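Handling soft stuff, session 9: the grip that wasn't

Right, last time I promised you a proper failure, so today we're doing the Dillotcombe one. I was on the Sarnow project then, and we'd been very pleased with ourselves because our two-fingered gripper (we called it Muli) could pick up nearly anything you'd find on a kitchen table. Then we gave it fruit netting!

What went wrong

Out of 363 netting grasps, 20 were logged as good when the jaws had closed on nothing at all. The controller only looked at jaw position. Foam net squashes so thin that a full grip and a miss gave us nearly the same reading, and I'd set the threshold myself, on sponges, one August afternoon. Sponges push back. Netting hardly bothers.

What I'd like you to look at

Where the net sits between the jaws, and how much of it is really being held. Think about what else on a table this busy could get pinched along with it, thin plastic bags especially.
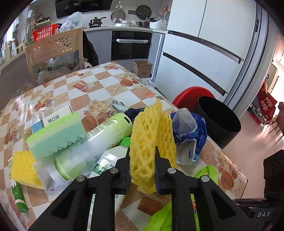
What we changed

We added a motor current check alongside position, and a second check 12 cm up, after the lift. It's slower and I still grumble about it. The Sarnex log sheet got an extra column too, "held after lift", so please fill that in before next session, even if it's all noes.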